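Cleaning a matte off-white worktop without polishing it
February 22, 2026

The second worktop in the back room has been in use since before we moved the sewing machine in there, and by January the middle of it no longer matched the ends. I put off dealing with it through the holidays. These are the notes I kept, tidied up a little, for anyone who owns the same kind of surface and has been scrubbing it with whatever was under the sink.

The top is a Votwood Drandilton panel in off-white, matte. I bought it secondhand from Fadime Aksoy when she gave up her studio. She had cut it down at one end and sealed the cut edge with a paint that is slightly yellower than the face, so the left end can always be told from the right. The panel cost me $179, which included two trestles that I no longer use. A new one in the longer size, with delivery and a cutout for the cable grommet, was quoted to me at $1,084. That quote is the main reason I spent a month on cleaning methods.

Matte surfaces of this type do not show dirt the way a glossy one does. On gloss, a greasy patch is dull against shiny and shows up from the door. On matte, the same patch can read as darker, lighter or nothing at all, depending on the direction of the light. I had wiped this table most evenings and thought it was clean. Then I moved the lamp from the wall side to the window side and found a long gray area running from front to back where I sit.

There were three candidates for the gray: ordinary hand and sleeve grime, graphite from marking patterns, and actual wear of the finish. The first two come off. The third does not, and every attempt to remove it makes it larger. It is worth working out which one is present before opening a bottle.

The test I used is slow but cheap. Take a white cotton cloth, dampen it with plain lukewarm water, fold it into a pad, and wipe one small patch in a single direction. Turn to a clean face of the pad and repeat. If the cloth picks up gray on both passes, there is soil on the surface. If the cloth stays white and the patch looks the same once it has dried fully, the color is either in the finish or the finish has been burnished. I let each patch dry overnight before judging it. A damp matte surface looks darker and more uniform than it is, and I have been fooled by that on several evenings.

Mine gave gray on the first pad and a fainter gray on the second. So there was soil, at least, and I could go on.

I marked out eight test patches along the back edge with low-tack tape. The back edge gets less use than the middle, so results there are a little flattering, but I was not willing to experiment in the middle. The order was from mildest to harshest: water; water with a drop of dish soap; diluted Ghorbani surface cleaner; Ghorbani at full strength; isopropyl alcohol; baking soda paste; a melamine sponge, wet, very light pressure; and the same sponge with normal pressure.

Water took off the loose material and left a film. Dish soap took off the film but left its own residue if I did not rinse twice, and the residue attracts lint from batting. Diluted Ghorbani did what the soap did with one rinse instead of two. At full strength it was no better and it smelled for a day. Alcohol lifted the marker pen dots that I had forgotten were there, and did nothing for the general gray.

The baking soda paste cleaned well and left a faint sheen, visible only with the lamp held low. The melamine sponge left a sheen at light pressure and an obvious one at normal pressure. Both of these are abrasives. They remove soil by removing a little of the texture, and the texture is what makes the surface matte. One use on one spot will not ruin a worktop. Regular use on the place where the hands go will produce a patch that is clean and still looks dirty.

I suspect this had already happened to part of mine. Fadime told me she used to go over it with a sponge on Friday afternoons – or whichever afternoon she finished early – and she worked seated in the same position I do.

Pencil needs separate treatment. Graphite smears when wiped and the smear is wider than the line. A soft white vinyl eraser, used dry and in one direction, lifts most of it before any liquid goes on. Pink erasers are too gritty for this and leave color. Chalk should be brushed off dry. Wax tracing paper is the worst of the marking materials in my experience, and I now put a cutting mat under anything that involves it. 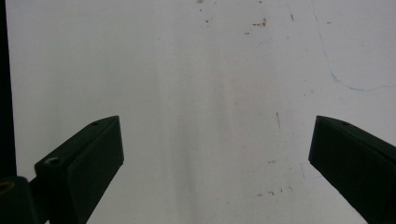 How can worn finish be told from remaining dirt once the surface has been cleaned?

Shine a lamp across it at a low angle and look from the opposite side: a worn area reflects more light than the area next to it, while remaining dirt stays dull from every direction and usually transfers to a damp white cloth. If both signs are present, clean again with the mildest method and repeat the check after the surface has dried.

The lamp has to be a single source. With the ceiling light on as well I could not see any difference between my patches. I use a clip lamp with a plain bulb, clamped to the windowsill after dark, with the shade turned so that the beam nearly skims the panel. Any daylight coming in spoils it. The same setup in the afternoon gave me three different answers in one sitting as the clouds moved.

Shadows are a related nuisance. The window frame, the shelf above the table and my own head all put soft gray areas on a pale matte surface, with no hard edge to identify them. Before cleaning a gray area I now move the lamp. If the gray moves too, there is nothing to clean. This is obvious when written down and I have nevertheless scrubbed a shadow.

For the full clean I used diluted Ghorbani, following the ratio on the bottle. The sequence was:

Clear everything off, including the mat and the pin dish.
Brush from back to front with a dry bench brush.
Erase pencil marks.
Wipe with the diluted cleaner in straight, overlapping strokes, end to end.
Leave for the time it takes to rinse the cloth.
Wipe again with clean water, twice.
Dry with a flat cotton towel in the same direction as the strokes.

The straight strokes matter more than I expected. Circular rubbing concentrates pressure on whatever spot the eye has settled on, and I get a clean disk with a dirty border. End-to-end strokes give every part the same amount of work. The whole table takes 15 minutes, excluding the drying, and I change the water when I can no longer see the bottom of the bowl.

The result is good at both ends and acceptable in the middle. The gray there is narrower and much paler, and the white cloth comes away clean. What remains is a slightly different sheen, visible from the doorway in the evening and invisible from the chair. I have decided to leave it alone.

Two people wrote to me about repainting after I mentioned the problem in my last post. Rawan Moussa has painted a similar panel with Furnthorpe furniture paint and was satisfied with the color, less so with the way fabric drags on it. Sixten Engebretsen sanded his first and regretted the sanding. His panel has a thin face and he went through it at one corner. I do not know how thin mine is. The cut end is sealed and I have no wish to open it up to find out.

I did buy a small can of Furnthorpe in the nearest off-white and put it on an offcut. It dried warmer than the panel and flatter than the panel, and it took a thumbnail scratch a week later. On a shelf I would accept that. On a surface where I drag shears, I would not.

For upkeep I have changed three things. The melamine sponge has moved to the utility sink and stays there. The cutting mat now sits where my forearms rest, and I turn it end for end when I vacuum. The evening wipe is done with a cloth dampened with water only, and the diluted cleaner comes out when the cloth test shows gray.

A note on cloths, as it cost me two evenings. Microfiber grabs more soil per pass than cotton, but mine is blue, and a blue cloth is useless for the test. I keep two white cotton ones for testing and wash them without softener. Softener leaves a coating that ends up on the table, and on this finish it shows as streaks when the lamp is low. Paper towels work for the test and leave fibers in the surface texture.

The marker dots, incidentally, were Fadime's. They were spaced evenly along the back edge and must have been some kind of measuring scale. I had removed most of them with alcohol before it occurred to me that a scale might have been useful. The remaining three are at the right-hand end, and I have left them in place until I can ask her what the spacing was.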